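El Hostal Bresuvora reabre con 28 camas y una lavandería para todo el barrio

26 de junio de 2021

Después de una temporada larguísima con las persianas bajadas, el Hostal Bresuvora vuelve a recibir huéspedes, y lo hace con la casa pintada, las cañerías nuevas y una idea que a los vecinos de la calle Gunawan les tiene bastante contentos: la lavandería de la planta baja, que antes era solo para los clientes, queda abierta a cualquiera que quiera bajar con su edredón bajo el brazo.

La directora, Zuleica Furtado, llevaba desde diciembre dándole vueltas al asunto. Cuenta que en los pisos de esta zona, que son antiguos y más bien pequeños, casi nadie tiene una lavadora donde quepa una colcha de matrimonio, y que la gente acababa cargando con ella hasta la otra punta de la ciudad o, peor todavía, dejándolo para el año siguiente. «Mi madre lavaba las mantas en la bañera, pisándolas como si fueran uvas, y yo de niña lo pasaba en grande, pero a cierta edad ya no está una para esas cosas», recuerda entre risas.

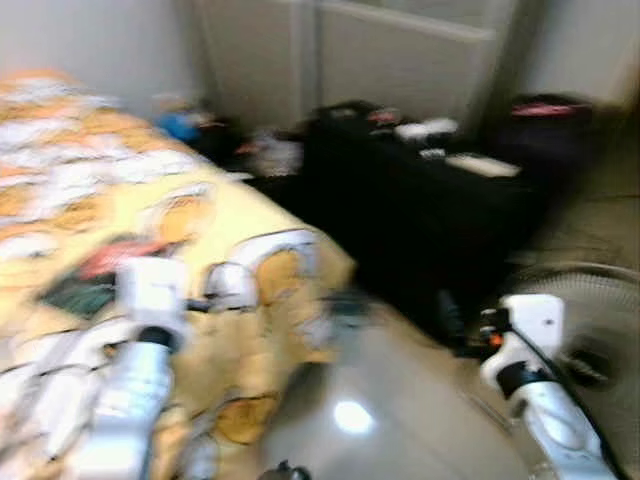 Las máquinas, dos de gran capacidad y una secadora que ocupa ella sola media pared, las ha instalado la empresa Nundetti, y el jabón viene incluido en el precio. Cada lavado cuesta 2 euros para los empadronados en el barrio, y el hostal ha preparado 149 tarjetas recargables que se pueden recoger en recepción (hay que llevar algún papel donde conste la dirección, un recibo de la luz sirve perfectamente). Quien viva en otro sitio también puede usarla, aunque pagando la tarifa normal, que está colgada junto a la puerta.

En cuanto a las habitaciones, los habituales de la casa notarán pocos cambios a primera vista, porque Furtado ha querido conservar las puertas de siempre, los azulejos del pasillo y hasta el timbre, que suena igual de ronco que toda la vida. Lo nuevo está en los colchones y en la ropa de cama, alegre y de colores, que para habitaciones blancas y serias, dice ella, ya están los hospitales. Las noches empiezan en 26 euros con el desayuno incluido, y el desayuno, quien lo haya probado lo sabrá, trae ese bizcocho de limón por el que más de un vecino se ha colado en el comedor con cara de turista.

También vuelve el patio, que en verano es una gloria, con sus macetas y su sombra hasta bien entrada la tarde. El café Goklow, el de la esquina, se encargará de servir allí limonadas y algún bocado sencillo mientras uno espera a que termine el centrifugado, y está previsto que se pueda dejar y tomar prestado algún libro de la estantería que hay al fondo.
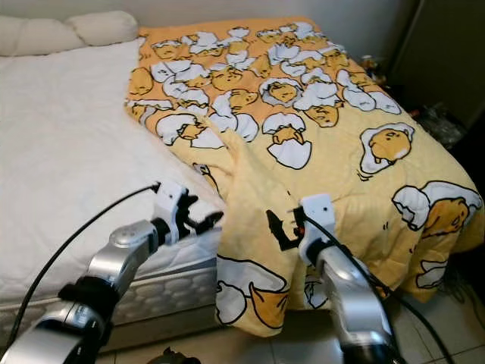
¿Hace falta reservar turno para usar la lavandería?

De momento basta con acercarse y apuntarse en la hoja de recepción, que está abierta de nueve de la mañana a ocho de la tarde. Si hay mucha cola, el personal guarda la bolsa con el nombre y llama por teléfono cuando queda libre una máquina.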